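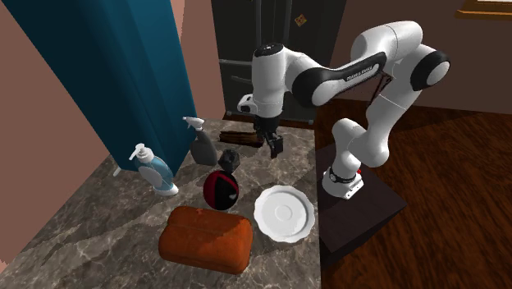 Handout 4: A Pick Failure in Simulation and What the Logs Did Not Show

Kesik course notes, manipulation module
Revised 2025-03-14

1. Background

The task set used in this module is called Perkel. A single fixed arm works over a kitchen counter. In each episode the arm starts with the gripper empty above the back of the counter, picks one named object, and places it on the plate. Object positions are drawn at random before each episode, within limits set in the scene file. The other objects act as clutter and are not to be moved.

The controller under study is Florkico, release 4. It plans a path from the start pose to a pre-grasp pose above the target, descends in a straight line, closes the fingers, lifts, and moves to the plate. A run consists of 786 episodes. The same random seeds are used for every release so that results can be compared episode by episode.

2. The fault

Release 4 reported success in 613 of 786 episodes. The previous release had reported fewer, and the change was accepted on that basis. When the episodes were replayed with contact forces turned on, 260 of the reported successes contained at least one contact above the force limit between the arm and something other than the target. In most of these the contact was between a finger and the countertop. In the rest it was between the wrist or the hand and a tall object standing near the target, usually a bottle.

On real hardware, a contact of this size would trigger a protective stop. The episode would end there and would count as a failure. In simulation the arm continued, the object reached the plate, and the success check returned true.

3. Cause

Two separate errors were found. Neither would have produced the full result alone.

3.1 Success check. The check tested only the final state: target within the plate radius, fingers open, target speed below a threshold. It did not read the contact log. An episode in which the hand pushed a bottle aside on the way down passed as long as the target arrived.

3.2 Collision margin. The planner keeps a padded copy of each object and rejects paths that enter the padding. In release 4 the padding was read from a new configuration file. The file gave the value in millimeters, and the loader expected meters. A range check in the loader saw a value far too large, replaced it with zero, and wrote a warning at the lowest log level. Runs are normally made with that level turned off. The planner then worked with no margin at all, which made more paths available and raised the reported score.

Note the order of events. The score went up when the margin was lost. A drop would have been examined the same day.

4. Why it matters outside simulation

Release 4 was scheduled to go to the Sun test cell in April. The cell has a force limit in the arm itself and a separate stop circuit, so the likely result would have been repeated stops and some damaged fingertips. Those protections are there for faults that are not foreseen. They should not be used to find unit errors in a planner.

A person reaching into the workspace is also covered by the padding model, as a moving object with a larger margin. That margin was read from the same file and was also set to zero. This is the more serious half of the fault, and it was found only because the first half was being traced.

5. Corrections

The loader now stops with an error if any margin is out of range. Default values are no longer substituted.

All lengths in configuration files carry a unit in the field name.

The success check fails any episode with a contact above the limit, whatever the final state.

The report lists contact failures on a separate line, next to missed grasps and dropped objects.

6. Reading the replay

Open the replay viewer and load the run from the course folder. Turn on the contact overlay before stepping through an episode — it is off by default. Start with the descent phase. Compare the fingertip height with the height of the countertop, then check the clearance between the hand and the nearest tall object. Low, long targets lying close to the back of the counter are worth checking first, as the pre-grasp pose leaves little room there.

7. Exercises

7.1 Using the figures in section 2, calculate the success rate of release 4 as reported and as corrected. State what you assume about the episodes that were already counted as failures.

7.2 Write a test that would have caught the unit error before a run was started. The test may not depend on the log level.

7.3 The corrected check treats a light touch above the limit and a hard collision in the same way. Propose a rule that separates them, and give one case in which your rule returns the wrong answer.

Submit the test as a plain source file. Written answers should fit on two pages.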